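작업장 소식: 손에 드는 그리퍼에도 규칙은 있습니다

지난 4월에 나눠 드린 '휴대형 그리퍼 취급 수칙' 초안은 두 쪽짜리였습니다. 읽는 데 오 분도 안 걸립니다. 그런데도 의견이 가장 많이 들어온 대목은 글꼴 크기였으니, 안전 문서의 운명이란 대체로 이런 것인가 봅니다. 그사이 Irkberg 작업장에서 몇 차례 고쳐 쓴 끝에 조항이 17개가 되었고, 이번 호에서는 그중 말이 많았던 것들만 추려 소개합니다. 전문은 Halleo 공용 폴더에 있습니다. 파일 이름에 '최종'이 두 번 들어간 쪽이 맞습니다. 한 번 들어간 쪽은 최종이 아닙니다.

먼저 적용 범위입니다. 초안에는 "로봇에 의해 발생하는 위험"이라고만 적혀 있어서, 사람이 그리퍼를 손에 쥐고 천을 다루는 작업은 어디에도 속하지 않았습니다. 로봇 팔 담당은 팔이 없으니 자기네 일이 아니라고 했고, 수공구 담당은 전원이 들어오니 자기네 일이 아니라고 했습니다. 꽤 오래 오간 이야기를 한 줄로 줄이면, 이제는 "손에 들었든 팔에 달렸든 집게가 움직이면 적용"입니다. 두 담당 모두 이 문장을 마음에 들어 하지 않으니 공평하게 쓴 것 같습니다. 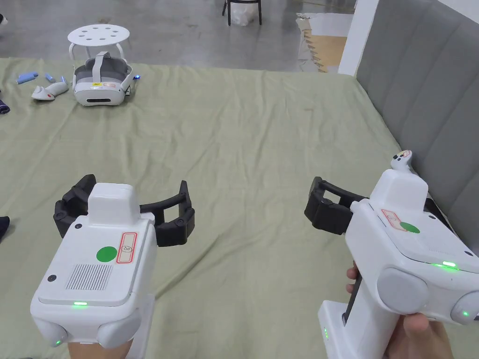 3조는 양손 작업입니다. 그리퍼 2대를 동시에 드는 사람은 다른 물건을 들지 않습니다. 너무 당연해서 빼자는 의견이 있었으나, 회의 중에 누군가 턱과 어깨로 전화기를 받치는 시늉까지 해 보이며 "이러면 되지 않느냐"고 물었기 때문에 남겼습니다. 시작 전에는 양쪽 집게를 한 번씩 끝까지 벌렸다 오므리고, 걸리는 느낌이 있으면 그 자리에서 내려놓습니다. 조금 걸리는 것도 걸리는 것입니다. 표시등은 눈으로 확인하되, 불이 들어왔다는 사실만으로 점검을 갈음하지 않습니다. 점검표에 "불 들어옴, 이상 없음"이라고 적힌 칸이 한동안 유행했는데 이제는 반려됩니다.

5조는 손가락에 관한 것입니다. 사람 손가락 말입니다. 집게가 다 닫히지 않았을 때 사이에 낀 실밥을 빼려고 손을 넣지 마십시오. 그립에서 손을 떼고, 전원을 내리고, 그다음에 뺍니다. 실밥은 도망가지 않습니다. 집게 쪽 나사와 볼트는 매주 첫 작업 전에 조임 상태를 보고, 긁힌 자국이 새로 생겼으면 크기와 상관없이 기록합니다. "원래 있던 것 같음"은 기록으로 치지 않습니다.

옷감 작업에는 따로 한 장이 붙었습니다. 딱딱한 물건은 놓치면 소리라도 나는데, 옷은 조용히 흘러내려 발밑으로 들어갑니다. 그래서 6조에서는 옷을 펼치기 전에 천을 깐 면의 주름을 한 번 쓸어 펴도록 했고, 집는 사람이 옷자락을 밟을 수 있는 자리에 서지 않도록 했습니다. 쓰지 않는 옷은 작업하는 옷과 떨어뜨려 둡니다. 색이 비슷하면 더 멀리 둡니다. 남색 옷 위에 남색 옷을 올려 두고 어느 쪽 소매인지 토론하는 일은 한 번이면 족합니다.

7조, 소지품. 작업면 가장자리에 전화기와 조종기와 케이블이 모이는 현상은 자연법칙에 가까워서, 전면 금지 조항은 초안 단계에서 조용히 사라졌습니다. 대신 집게가 움직이는 범위 밖, 한쪽 변으로만 몰아 둘 수 있게 했습니다. 케이블은 옷감 아래로 지나가면 안 됩니다. 옷을 들었는데 전화기가 따라 올라오는 광경은 재미있지만, 전화기 주인에게는 그렇지 않습니다.
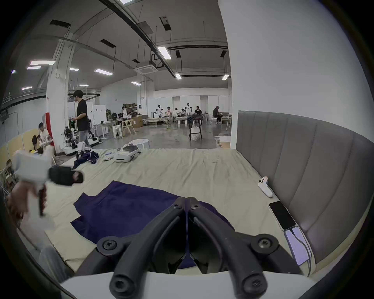 남색 옷 위의 집게. 휴대전화와 케이블은 오른쪽 가장자리에 모여 있다.

가장 시끄러웠던 것은 11조, 두 집게가 같은 천을 잡는 경우입니다. 초안은 "과도한 장력을 가하지 않는다"였습니다. 아무도 반대하지 않았는데, 읽는 사람마다 '과도한'을 자기 팔 힘에 맞춰 이해했으니 그럴 수밖에 없습니다. Kikuchi 쪽에서 장력 수치를 넣자고 했고, Rarnari 쪽에서는 그 수치를 누가 무엇으로 재느냐고 되물었습니다. 합의된 문장은 이렇습니다. "천이 팽팽해지면 더 당기지 않는다. 풀 때는 한쪽을 먼저 놓고, 놓기 전에 말로 알린다." 수치는 없습니다. 다만 이 문장은 처음 온 사람도 따라 할 수 있고, 자도 저울도 필요 없습니다.

말로 알린다는 부분에는 웃음이 좀 있었습니다. 혼자서 양손에 하나씩 들고 일하는 사람은 누구에게 알리느냐는 것입니다. 각주를 달았습니다. 혼자 작업할 때는 생략할 수 있습니다. 소리 내어 말하는 것을 막지는 않습니다.
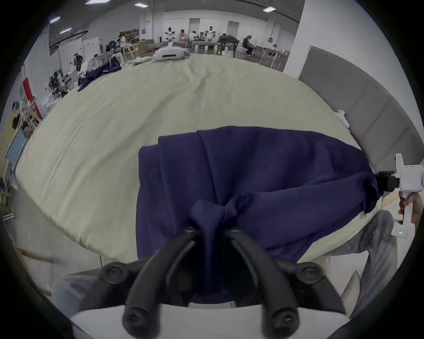
각주까지 달 일이냐는 독자 의견이 벌써 들어왔습니다. 현장에서는 이미 다들 "왼쪽 놓습니다" 하고 말한 다음에 놓고 있고, 정작 지켜지지 않는 것은 작업이 끝난 뒤의 정리라고 합니다. 집게를 벌린 채로 내려놓는 사람과 다문 채로 내려놓는 사람이 섞여 있어서, 다음 사람은 집어 들 때마다 상태를 새로 짐작해야 한다는 것입니다. 둘 중 어느 쪽이든 좋으니 제발 하나로 정해 달라는 당부가 덧붙어 있었습니다.

맞는 말씀이라 16조를 고쳤습니다. 내려놓을 때는 벌린 상태, 집게 끝은 사람이 다니는 쪽의 반대 방향입니다. 다문 쪽을 지지하신 분들의 논리도 훌륭했으나 벌린 쪽이 무엇을 물고 있는지 확인하기가 쉽습니다. 의자 위에 올려 두는 것은 어느 상태로든 안 됩니다.

개정판은 2023년 7월 26일 수요일부터 적용합니다. 그날까지 예전 인쇄본은 떼어 주시고, 벽에 두 판이 나란히 붙어 있으면 새것이 맞습니다. 의견은 공용 폴더의 의견란에 조항 번호와 함께 남겨 주십시오. 글꼴에 대한 의견은 따로 칸을 만들어 두었습니다.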